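Jornitby Forums > Workshop and Lab Practice > Cell layout
Thread: Marked floor area round a table-top arm, is tape enough?

wrenfield
We're rewriting the local rules for our small arm cells and I'm stuck on the floor area. The current sheet says a taped boundary, no leads inside it, nothing stored inside it, and a stop button within reach of whoever is running the session. The arm runs at reduced speed and only picks up light things.

My question is whether the "no leads" line is realistic. Every cell I've been in breaks it by lunchtime. I'd sooner have a rule people keep than a stricter one they don't.

pellow_k
Keep it. A trip hazard next to a moving arm is worse than a trip hazard anywhere else. We had a near miss at Zorkia when someone caught a foot in a camera lead and put a hand on the table to steady himself. The arm stopped, but the write-up ran to 14 pages and the finding was one line: leads on the floor.

wrenfield
Was the lead inside the boundary or crossing it?

pellow_k
Crossing it. That's the usual way. People tidy the inside and forget how the thing gets its power.

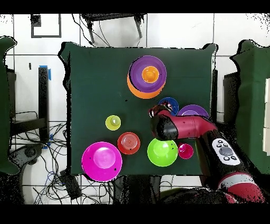 dabhand60
The wording I'd use is "leads routed and fixed", and then say how. A flat ban gets ignored because the cameras and the arm all need feeding from somewhere. Take the tangle of black and blue cables on the floor by the left side of the table in the view I've put up. Under a "no leads" rule the operator shrugs, because some of them have to be there. Under "routed and fixed" you can point at the loops going beneath the table and say those need a cover or a tray, and the same goes for the ones hanging off the stool at the far side. It's a rule you can check by looking.

pellow_k
Fair, but "fixed" means different things to different people. One person's fixed is a cable ramp, another's is a strip of tape that lifts after a week.

dabhand60
So define it. Ours at Wosaveo says covered where anyone walks, clipped at table legs, spare length coiled and hung off the floor. Three lines on the sheet.

mossop
Slightly off the cable point, but the sheet should cover what's on the table as well. Cloths especially. If there's a cloth, it should be fastened on the underside. A gripper closing a bit low takes hold of the cloth and everything on it comes along. We lost a morning to that in August.

wrenfield
Hadn't thought of cloths. Would you limit the number of items?

mossop
No. Stacked bowls and cups are often the whole task, so a limit would only get in the way. I'd say nothing breakable and nothing past the table edge.

pellow_k
I'd go further and ban draped cloths completely. Use a mat cut to size.

mossop
Disagree. A mat slides unless it's stuck down, so you're back to fastening something.

quillet
Coming at this from the audit side. I've used the Buzatu checklist, which has 42 items, and the operators filled it in without looking up. We cut it to one side of paper and began getting boxes left unticked, and that told me they were reading it. Whatever you decide on leads, put it in the first few lines. Also write down where the stop button is for each cell. "Within reach" depends on who is standing where.

wrenfield
Thanks. Draft so far:

Leads covered where anyone walks, clipped at table legs, spare length hung up.
Cloth or mat fastened on the underside.
Nothing breakable, nothing past the table edge.
Stop button position written on the sheet for each cell.
Boundary taped, 60 cm clear of the arm's full reach.

pellow_k
60 is tight if two people are in there resetting objects. I'd want more, and one person inside at a time.

dabhand60
One at a time, agreed. I'd leave the 60 alone until you've measured the room.

wrenfield
Room is small, so it stays at 60 for now with one person inside. I'll post the final sheet once it's signed off.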